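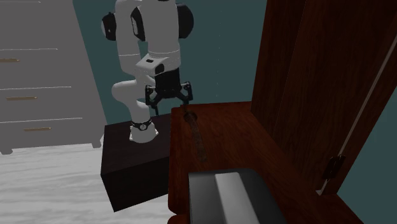
Every December the same thing happens. Somebody finds money, the money has to be gone before the books close, and a lab buys an arm. Then in spring they come asking for a second pot of money to make the arm useful.

I have sat in on enough of these meetings to be grumpy about it. So, an opinion, written fast between two calls.

Budget the simulation first. The whole thing. Scenes, objects, the person who builds them, machine time, and the boring hours of fixing what's wrong. Then talk hardware.

Our Hinojosa site did it backwards. Arm ordered, gripper ordered, 15 people copied on the email, and one line at the bottom of the sheet reading "software, misc." Misc! Karla Maldonado ended up with 237 scene files and no paid hours to check them. She checked them anyway, evenings mostly. That's a cost. It just didn't show up in anyones column. 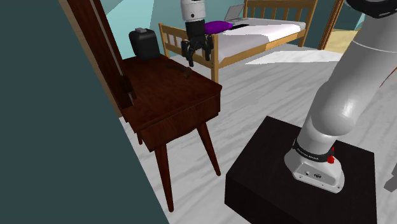 A simulated bedroom scene, with the gripper open above a small tool-like object on the table.

Look at what goes into a room like that one. A bed, a laptop, a table with proper legs, and a little brown object nearly the same color as the wood under it. Low contrast is a pain and real homes are full of it. Somebody has to decide it stays in, somebody has to decide what counts as a good grasp on it. Paid work, both.

The pushback I get is from Berenice Arellano, who runs purchasing at Trosberg and is usually right. Her point: simulation is a hole with no bottom. You can always want one more kitchen. An arm has a price and a delivery date and an asset tag, and auditors like an asset tag. Fair. I don't have a great answer except cap it. We capped ours at 2531 hours for the year, wrote it on the plan, and when it's gone it's gone. People argue about which rooms matter. Good, they should of been arguing about that before.

Also, put service in. Put spare fingers in. Put in 20 percent for stuff you forgot, and don't let finance shave it because it looks soft. It is soft. That's the point of it.

And please stop buying the arm from the demo. Clolgate gave us a lovely demo. Nice table, nice lighting, one object. We don't have one object. Ask for your own scene, your own clutter, and if the vendor says that takes weeks, well, now you know how many weeks to put in the plan.

Flosine renewal is up next and I already see a quote for two more arms going round. No scene hours on it anywhere. I've sent it back once. Will send it back again after lunch.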